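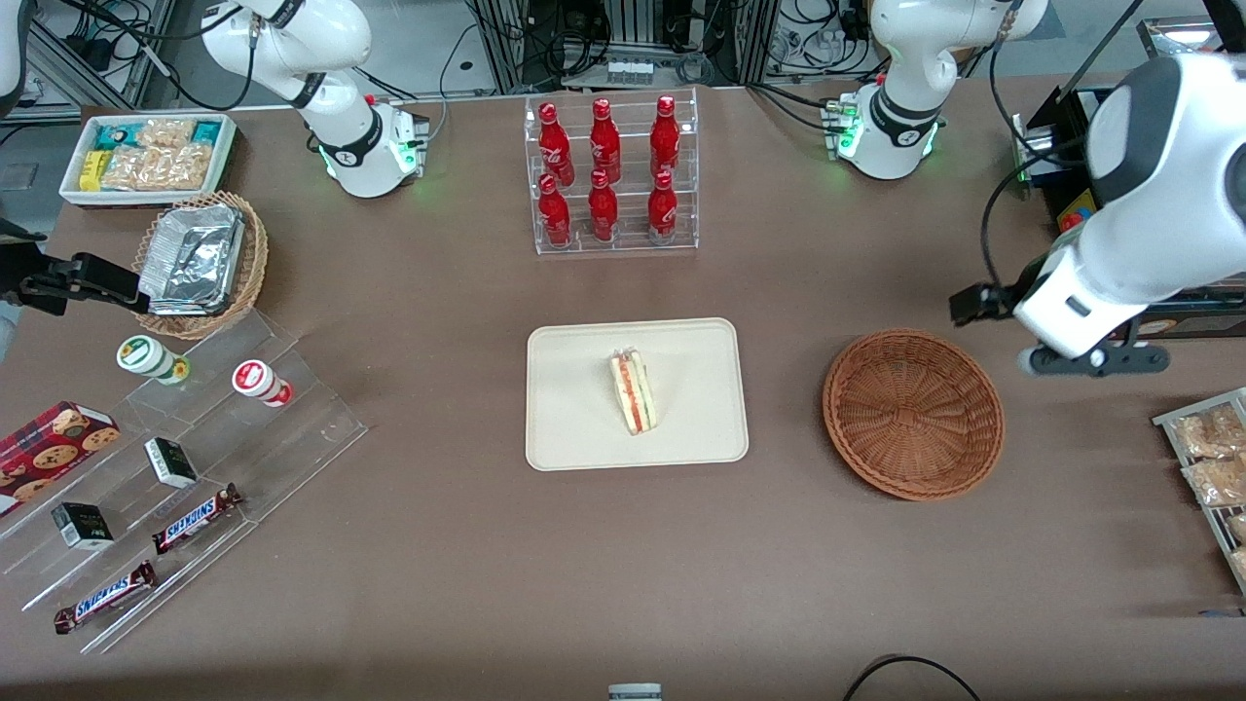 4. Setting out the snack counter

Unpack the Fledix counter set and check it against the packing slip (form 647). Missing parts may be claimed until January, after which they are considered a feature.

4.1 Stand the tiered bottle rack at the back center of the table, high step to the rear. Load the back row first. Loading the front row first is also possible, and educational.

4.2 Turn every label forward. Customers will undo this.

4.3 Lay the tray in the middle. Start with one sandwich wedge, cut edge down, and add more as you sell them.

4.4 Put the wicker basket next to the tray and the wire rack for packaged baked goods at the right-hand end.

NOTE: Leave 3 inches between basket and tray - more if your customers have elbows.

CAUTION: Do not lift the bottle rack while it is loaded. Do not slide it, either.

CAUTION: The basket is not dishwasher safe. Wipe with a damp cloth. For a replacement, quote part 807.

Trernus counter guide, revised 14 Jun 2026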